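September, late evening

The governor's office says the highway to Prarby is "under control" again. That makes three times since spring. I wrote it down the first two times as well, and both times there was another roadblock before the week was out.

Karine Friesen read the numbers on the radio: 1,110 soldiers sent to the district, 359 arrests. She didn't ask how many of the 359 were still being held, and I'd like to know. My cousin in Durley says the men who collect money from the bus drivers took a few days off and then came back, same corner, same price. 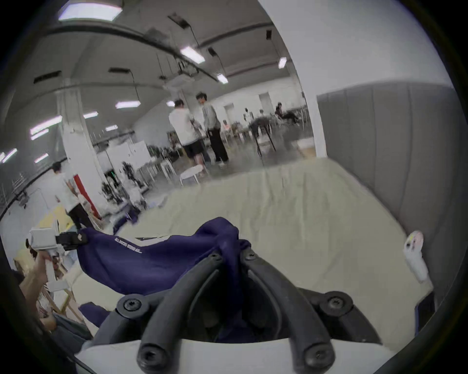
Then there's the ceasefire. The Oláh group signed a paper in Ondville promising to leave the police posts alone. Fine. The paper says nothing about shopkeepers, and nothing about who checks. 617 families left the river villages this year and the ministry wants them home before the rains. Home to what? I heard the minister say "guarantees" four times in one interview and couldn't name one of them after.

Mother thinks I'm too hard on them. Maybe. She also keeps the shutters closed after six.

No trucks on the road tonight so far. Must call Durley in the morning and ask whether the school opened.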